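Coffee corner check - November round

I do this walk every month with a clipboard and a cup of whatever the grinder gives me, and Custódio Marinho signs off after me. Same list as last time, same order, with my comments typed up underneath so the Flastitham people can read my handwriting for once. OK means OK, FIX means somebody has to do something, WATCH means I looked at it twice and I'm still not sure.

## 1. Power and cords

- [x] Grinder plug sits fully in the socket - OK
- [x] No nicks or flat spots along the grinder cord - OK
- [ ] Cord kept off the walkway - FIX
- [x] Kettle and grinder on separate outlets - OK
- [x] Outlet cover tight - OK (tightened it myself, quarter turn)

The cord had wandered again. I found it looped out past the table leg at shoe height, and I know it was shoe height because my shoe found it first! I tucked it back, but the clip we had there has lost its stickiness and is now living in the spoon drawer. I'd like a screw-on clip this time, please. The Zaseo ones in the supply closet are fine, they're just the wrong color and I really don't care.

## 2. Table and floor

- [x] Table doesn't rock when leaned on - OK
- [x] Tabletop wiped, no sugar crust - OK
- [ ] Mat flat at all four corners - FIX
- [x] Floor dry on both sides - OK
- [x] Nothing stored under the table - OK

I leaned on the table pretty hard and it didn't budge, so whoever put the new feet on did a good job (I think that was Custódio, who won't admit to it). White tops show everything, and I've stopped complaining about that, since it means people do wipe them. The mat is curling at the corner nearest the door. I flipped it over and stood on it for a while and it curled right back up. We have 17 of these mats across the building and this is the only one that does it, so let's just swap it.

## 3. Grinder

- [x] Body clean, no cracks in the housing - OK
- [x] Spout clear, nothing caked inside - OK
- [x] Steady on its tray - OK
- [ ] Switch clicks off cleanly - WATCH
- [x] No burnt smell after a short run - OK
- [ ] Cleaning brush stored with the machine - FIX

Now the part I like. I unplugged it before going anywhere near the spout, and I'll say this again for the people who joined over the summer: unplug it, don't just switch it off. The red spout is the bit everybody wants to poke with a spoon handle when the grounds clump up. Use the brush. The brush, by the way, is missing, and I've looked in all the places it has been before, including the bathroom.

I ran a small batch with the regular Rocha beans and let it drop into one of the ribbed glasses on the tray. The sound was even the whole way through, no rattle and no whine at the end like we had in the spring.
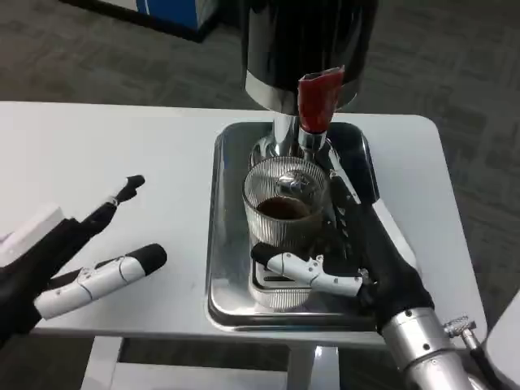 The switch is what's bothering me a little. It went off every time I asked it to, but twice it felt mushy under my finger - kind of a soft press instead of a click. Could be coffee dust packed in behind it. I'm marking it WATCH and I'll try it again before the end of the month. If it sticks even once before then, pull the plug, put the red tag on it and come find me. Don't leave a sticky note, they fall off and then somebody makes an espresso.

## 4. Glasses and cups

- [x] No chipped rims on the shelf - OK
- [x] No cracks along the grooves of the ribbed glasses - OK
- [x] Glasses stacked no more than two high - OK
- [ ] Broken-glass bin has a lid - FIX

I check the ribbed ones with a fingertip and then hold them up to the window, because a hairline crack can hide in a groove and look like part of the pattern. All good this time. I put one aside that had a scratch near the bottom, but it was only a scratch, so it's back in use. As for the bin lid, it's cracked straight across. Forkska sells just the lid without the bin, and I've put the order form in Custódio's tray.

## 5. Hot water

- [x] Kettle base dry underneath - OK
- [x] Auto shutoff works - OK
- [x] Handle firm, no wobble - OK
- [ ] Scale level acceptable - WATCH

I boiled 400 ml and it shut itself off without any drama. There's a chalky ring starting inside. Vinegar and a rinse, and please put a note on the kettle while it soaks, we all remember the vinegar tea.

## 6. Storage and cleanup

- [x] Beans sealed and off the floor - OK
- [x] Open bag labeled - OK
- [x] Cleaning spray kept away from food - OK
- [x] Extinguisher 81 in place, needle in the green - OK
- [ ] First aid kit stocked - FIX

We're out of the finger-size bandages and down to the giant ones nobody can bend a knuckle in. I'd buy the box of 200, they never go bad on us.

## To do

1. Screw-on cord clip (me)
2. New mat (Custódio)
3. Grinder brush - find it or buy two
4. Lid for the glass bin (Forkska form is in the tray)
5. Bandages
6. Retest the grinder switch (me)

Custódio, initial next to each one when it's done and leave the sheet on the hook by the kettle.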